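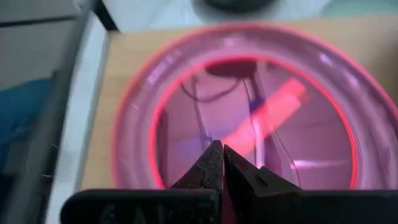
Basing a Whole Skirmish Force in One Evening

Posted in: Tutorials, Terrain & Basing

I finally got my Drillstead militia off the sprues and onto the table last month, and the thing everyone asked about was the bases! Which is funny, because the bases were the quickest part of the whole project. Here's the way I do them, start to finish, for a force of twenty or thirty models on 25 mm rounds. If you're building toward a 2000 point list for Belay you'll want to split it over two nights, but the steps are the same.

What you'll need

- PVA (white) glue and a cheap old brush you don't love
- Fine sand, plus a little coarse grit
- Cork sheet, 3 mm thick
- Super glue
- Dark brown, mid brown and bone craft paints
- Grass tufts in two colors
- A lidded tub for the sand

1. Tear the cork

Tear it, don't cut it. You want ragged edges that look like broken rock. Make a big pile of pieces, from thumbnail size down to crumbs, and super glue one or two to each base. Leave a few bases with no cork at all. A force where every single trooper is standing on a boulder looks like a photo shoot (I've done it, my first Ikow warband is a monument to heroic rock posing).

2. Glue and dip

Thin the PVA with a few drops of water until it brushes on like heavy cream. Paint it around the cork and right up to the rim, then push the base into the sand, count to five, lift and tap. Wipe the rim with your finger before the glue grabs. Sprinkle a pinch of coarse grit against the cork where rubble would collect.

Now leave them alone overnight. I know! But wet sand slides off under a brush and you'll be back at the start.

3. Seal it

Brush on a second coat of PVA, much thinner this time, about the same as skim milk. It soaks in between the grains and locks everything down. My friend Brijesh Kaushik skipped this on his Berwood raiders and was leaving little beaches all over my gaming mat by turn three.

4. Paint

Dark brown over everything, sloppy is fine, just get into the cracks. Once it's dry, drybrush with mid brown, pressing fairly hard. Then wipe nearly all the bone paint off your brush and flick it over the highest edges. This is my favorite bit of the hobby, full stop. Thirty seconds a base and suddenly there's ground under their feet.

Finish the rim in one solid color. I use black, but dark brown blends in better on a desert table.

5. Tufts

One or two per base, tucked against the cork or near the edge. Keep the brighter color for your leader and special characters so you can find them fast in the middle of a messy melee.

If you're adding models to the force later, write your paint names on the inside of the sand tub lid. I mixed my first mid brown by eye and it took me most of April to match it again.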